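Altidell Proofing Cabinet, Full Height

Product number 466
Category: Bakery and Kitchen Equipment / Proofing and Holding
Manufacturer: Vuorinen
Supplied and serviced by Cernora

Overview

The Altidell is a full-height proofing cabinet for schools, hospitals, hotels and independent bakeries that prepare yeast doughs on site. It provides a warm, humid space in which shaped dough can rise evenly before baking. The cabinet holds up to 36 full-size sheet pans and is suited to kitchens that bake once or twice a day and need the whole batch ready at the same time.

The cabinet is the successor to the Flinden, which remains in service in many kitchens. Customers replacing a Flinden will find that the footprint and the position of the water inlet are unchanged, so no new plumbing is normally required. The electrical connection is different and must be checked before ordering.

Temperature and humidity

Heat and humidity are set separately on the front panel. The two settings are shown on one display and can be locked with a key code during service hours. Air enters through ducts along both side walls and returns at the rear, so that pans on the lowest runners receive the same conditions as those at the top.

Water for humidity is taken from the kitchen supply through a replaceable filter. In areas with hard water, Cernora recommends that a softener be fitted upstream of the cabinet. Damage to the heating element caused by scale is not covered by the warranty.

Doors and interior

The cabinet has two glass doors, one above the other, each with its own gasket and magnetic latch. The upper door may be opened for loading without a significant loss of humidity in the lower section. Doors are hinged on the right as standard. Left-hand hinging is available at no extra charge when requested with the order, but cannot be changed on site.

The interior is stainless steel with rounded corners and a drain in the floor. Pan runners lift out without tools and may be washed in a commercial dishwasher. An interior light is switched from the front panel and turns off after ten minutes.

Suitable products

The cabinet is intended for dinner rolls, sandwich buns, pan loaves, sweet doughs and laminated doughs. Three programs are stored at the factory: soft rolls, pan bread and pastry. Further programs may be entered by the operator and given a name of up to twelve characters.
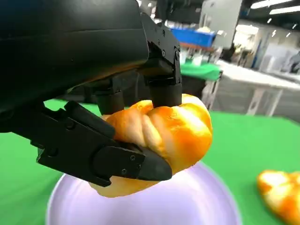
Golden-orange bread roll.

Laminated doughs should be proofed at a lower temperature than plain doughs so that the butter does not melt between the layers. The pastry program is set accordingly. Kitchens that proof both types in one shift should run the pastry first and allow the cabinet to come up to the higher setting afterward.

The Altidell is not a hot-holding cabinet. It must not be used to keep cooked food at serving temperature, and it does not reach the temperatures required for that purpose.

Installation

The floor must be level and able to carry the loaded cabinet. A clearance of 2 inches is required on each side and at the rear. The cabinet should not be placed directly beside a fryer or an open range – grease drawn into the side ducts shortens the life of the fan.

The following must be in place before delivery:

Cold water supply with shutoff valve
Floor drain or condensate pan
Dedicated electrical circuit, installed by a licensed electrician
Clear route from the loading door to the final position

Delivery is to the ground floor. Stairs, narrow elevators and removal of an old cabinet are quoted separately after a site visit.

Cleaning and care

Wipe the door gaskets and interior walls with a mild detergent at the end of each day. Do not use chlorine cleaners or steel wool. Leave both doors slightly open overnight so that the interior can dry. The water filter should be replaced every six months, or sooner if the filter indicator appears on the display. Replacement filters are kept in stock and may be ordered without a service call.

Warranty and service

The cabinet is covered for parts and labor for 2 years from the date of installation. Glass, gaskets, light bulbs and filters are treated as wear items. Warranty work must be carried out by a Cernora technician, and the serial number, found inside the upper door, must be given when service is requested.

Operator training is included in the purchase price and takes place on the day of installation. Sessions are led by Gilang Wibisono and cover loading, program entry and daily cleaning. Additional sessions for new staff may be booked at the standard rate.

Ordering

Prices are provided on written quotation. Requests should state the delivery address, the preferred hinge side and the available electrical supply. Public institutions may order on account. Orders received before 2 p.m. are acknowledged the same business day.

Quotations and site visits: Lesia Chornovol, Equipment Sales
Parts and filters: Cernora Service Desk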